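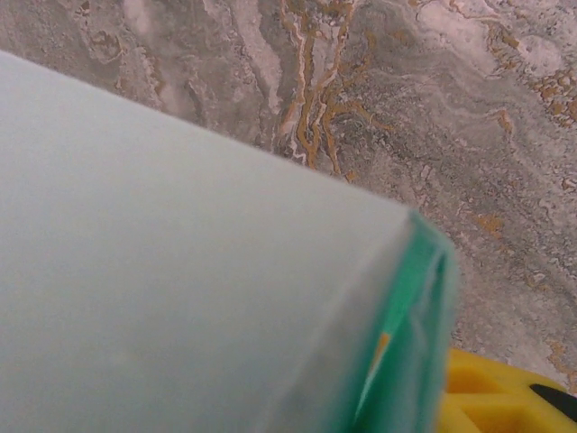
Evdale Shared Kitchen — notes from the January get-together
14 January 2019, upstairs at Kondbridge

Present: Nermina Mladenović (chair), Corentin Boyer, Younes Chraibi, Rami Moussa, and me, Nataša Petkov, writing it all down.
Apologies: the Workau lot from the ground floor, who had a delivery coming.

I said last time I'd keep these shorter. I've tried! If I've got you down as saying something you didn't say, shout before the next meeting and I'll change it.

1. Last time's notes
Agreed, with one correction from Corentin. He did not offer to descale both kettles in December, he offered to descale one. Changed.

2. The cupboards
Most of the evening went on this, so get comfortable. Rami and I had emptied the tall cupboard the week before and written down everything in it, and I read the list out. We own 27 storage boxes with lids, which sounds marvellous until you try to find one that matches the thing you want to put in it. There were also 4 lids that fit nothing at all. Younes was sure one of them belonged to the old bread bin and went off to check, and came back saying it didn't.

Nermina asked whether we could all agree that a box without a lid gets used for dry things on the open shelf (onions, cloths, spare sponges) and the odd lids go. Everyone said yes apart from Corentin, who uses one under his coffee grinder. He can keep that one if he writes his name on it.

We then had quite a long chat about labels. Rami likes masking tape and a marker. I find the tape goes brown and leaves a sticky patch, and I'm the one who scrubs it off, so I had opinions. We settled on the tie-on tags for anything that lives in the cupboard and tape only for the fridge, where things shouldn't be staying long anyway.

Younes to buy tags. Rami to take the odd lids away.

3. The worktop
Nermina had been round with a cloth just before we started and said it was the first time in weeks she'd been able to wipe from the sink to the wall in one go. The stretch by the window keeps turning into a parking place for shopping, post, packets on their way to somewhere else. I'm as bad as anyone, I put my bag down there every single morning.

Corentin suggested a shelf by the door for things in transit. Rami said a shelf would fill up within the week and we'd be having the same talk about the shelf. In the end we agreed to try it for a month with the little bookcase from the landing, which is free and already in the building.

Also, please don't use the scourers on the worktop. Soft cloth and warm soapy water. There's a dull ring near the hob that three of us had a go at and I think we made it worse.

Corentin and Younes to bring the bookcase down. Measure the stairs first!

4. The fridge
Smelly again. The culprit was a soup belonging to somebody who has since owned up and apologised, so I'm leaving it there. Clearing out now happens every 2 weeks and whoever is doing it can throw away anything without a name, no need to ask round first. Nermina wanted it written down that this includes nice cheese.

5. Money
We have £15 left in the kitty after the bin bags and washing-up liquid. Tags come out of that. Younes asked if we could get a new drying rack from Nikolaidis while we're at it, as ours tips over if you put the big pan on the left. Not out of this month's money, sadly. I'm to find out what they cost, and in the meantime the big pan gets dried by hand and put straight away.

6. Tea towels
Rami has been taking them home to wash since the autumn and would like somebody else to have a turn, which is more than fair. I'll do January, Nermina is doing the month after. He says they come up better if you don't use softener — I had no idea, and I've been doing mine wrong for years.

7. Anything else
Corentin asked whether the window could be left open a crack overnight. No, because of the insurance, but Nermina will ask about getting the extractor fan looked at.

Younes has found a single oven glove behind the cooker. It's on the hook. If you have the other one, please put it there too.

The biscuits were Rami's and they were lovely (cardamom, and a bit of orange peel). He's promised me the recipe and I'll pin it up next to the rota.

Next meeting: same room, same time, date to follow once Nermina has checked with Workau. Corentin is on biscuits.

N.P.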